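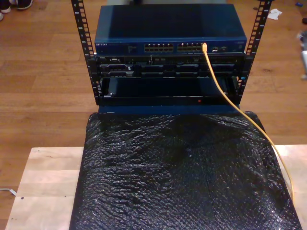
The practice rack, with the yellow cable plugged into the switch.

How to run a cable-plugging demo at your open day

I've now done this twice with the Clurnano arm, once in April for our own lot and once at the Arkville open day on 7 June 2020, and the second go went so much better that I thought I'd write down how we set it up. You don't need a server room. You need a small rack, one cable and a bit of patience!

1. Keep the rack low. Ours stays down at floor level, so people can stand round it and look over the top. Children get the best view, which their parents seem to like.

2. Put real kit in it. We have a blue NETGEAR switch at the top and a black server under it. Visitors came over because it looked like the thing in the cupboard at their office (one man told me all about his cupboard).

3. Pick one port and stick to it. I let people choose in April and it was a mess – every new port meant teaching the arm again while they stood there being polite. Now I use one near the right-hand end of the switch and have it taught before the doors open.

4. Use a bright cable. Yellow is lovely. It shows up against the blue and black, and the folk at the back can follow it all the way down. Leave plenty of slack and let it hang over the front.

5. Cover what's in front. Black bubble wrap does the job and cables slide over it nicely. Pull it fairly tight, though a few wrinkles up by the rack won't hurt.

6. Go slowly. Sigita Toom, who lent a hand on the day, had me drop the speed to 10 per cent for the last bit, where the plug meets the socket. I thought it would be dull. People leaned in!

7. Listen for the click. Ask everyone to hush just before the plug goes home, then give the cable a gentle tug by hand so they can see it's held. If it misses, back the arm off and try again. We had two misses in front of a full crowd and got a bigger cheer for the retry than for any of the clean ones.

We had 161 visitors through, and the question I got most was whether it can unplug the cable too. It can, but the little clip is fiddly and I still do that part myself. Sarmīte Grigaitė from Clumham is working on a better finger for it, and I'll add a note on this page once I've had a play with one.

Next time I'd bring a spare cable and a stool. My knees were not happy by four o'clock – all that kneeling on floorboards.

Contact: Tsang workshop desk, Arkville | © 2020 Tsang | Back to top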